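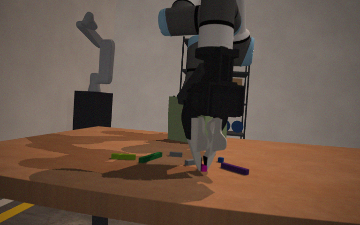
Chapitre 3
L'état de conservation, ou l'art de décevoir poliment

Objectifs du chapitre
Distinguer l'usure de circulation des accidents de frappe.
Employer l'échelle française des états sans l'étirer.
Reconnaître une monnaie nettoyée avant de l'avoir payée.

3.1 Une question de vocabulaire

Tout collectionneur débutant possède une pièce « superbe ». Il la tient d'un grand-père, d'un fond de tiroir ou d'un vendeur très aimable, et il l'a rangée dans un étui qui vaut souvent davantage qu'elle. Le jour où il la montre à un professionnel, il découvre que superbe est un mot technique, qu'il s'abrège SUP, et qu'il ne s'applique pas à son cas.

Le vocabulaire numismatique français a été conçu par des gens courtois. Au bas de l'échelle, une monnaie dont on devine à peine le portrait est dite « assez belle » (AB). Une monnaie franchement usée, mais dont la légende se lit, est « belle » (B). Vient ensuite « très belle » (TB), qui désigne une pièce que la plupart des acheteurs reposent sur le plateau. Il faut attendre « très très belle » (TTB) pour que le relief principal soit net, et le redoublement de l'adverbe donne une idée de la gêne où se trouvaient les auteurs du système. Suivent superbe (SUP), splendide (SPL) et fleur de coin (FDC), état d'une monnaie qui n'a pas circulé et n'a eu, en somme, aucune vie sociale.

L'étudiant retiendra donc cette règle de lecture : dans une description de vente, l'adjectif doit être traduit avant d'être cru. L'abréviation suivie d'un signe plus ou moins (TTB+, SUP-) indique une hésitation de l'expert, ou le souvenir d'une conversation avec le déposant.

3.2 L'usure et ce qui lui ressemble

L'usure de circulation attaque d'abord les points hauts. Sur un buste, on regardera la pommette, les mèches au-dessus de l'oreille, l'arête de l'épaule ; sur un revers à couronne, les feuilles les plus saillantes. Le métal y devient lisse et change légèrement de teinte, alors que les creux gardent leur grain d'origine.

La frappe faible produit un effet voisin et nourrit depuis toujours les disputes. Lorsque le flan n'a pas rempli le coin, le détail n'a jamais existé. La surface conserve pourtant le brillant ou le grain du reste du champ. Il faut incliner la pièce sous une lampe unique et la faire tourner lentement. Si le lustre passe sans interruption sur la zone plate, la faute revient à l'atelier. S'il s'arrête net, elle revient aux poches du public.

On se méfiera aussi des coins fatigués, qui donnent des légendes pâteuses, et des rayures d'ajustage, faites à la lime sur le flan avant la frappe pour l'amener au poids légal. Ces dernières sont d'époque. Elles n'en font pas moins baisser le prix, ce qui paraît injuste, mais le marché ne lit pas les manuels.

3.3 Étude de cas : la vente de Flovarville

La maison Sampaio dispersa un mois de février, à Flovarville, la collection d'un amateur qui entretenait ses monnaies comme d'autres leur argenterie. Le lot 20, un écu d'argent, était annoncé SUP et brillait de fort loin. Il trouva preneur à 1 356 euros.

L'acheteur le soumit ensuite à Marlene Lins, experte au cabinet Zurkar, dont le rapport tient en trois lignes. La première identifie la monnaie. La deuxième relève de fines stries parallèles dans le champ, visibles à la loupe, interrompues au voisinage des lettres. La troisième dit « TTB, nettoyée ». Revendu chez Dotura, l'écu fit nettement moins, et son propriétaire s'est tourné vers les timbres.

Le cas est banal. Le produit à polir enlève une pellicule de métal avec la saleté, et la patine, qui avait pris deux siècles pour se former, disparaît en une après-midi pluvieuse. Elle peut revenir. Les stries, elles, restent.

3.4 Avant de commencer

Les exercices de ce chapitre demandent une loupe, une lampe orientable, un plateau garni de feutrine et une poignée de monnaies sans valeur. On les tiendra par la tranche, y compris quand personne ne regarde. L'étudiant notera chaque pièce par écrit, la rangera, puis la notera de nouveau une semaine plus tard sans consulter sa première fiche. L'écart entre les deux notes servira de point de départ à la section suivante, consacrée aux pièces que l'on vend et à celles, toujours un peu plus belles, qui nous appartiennent.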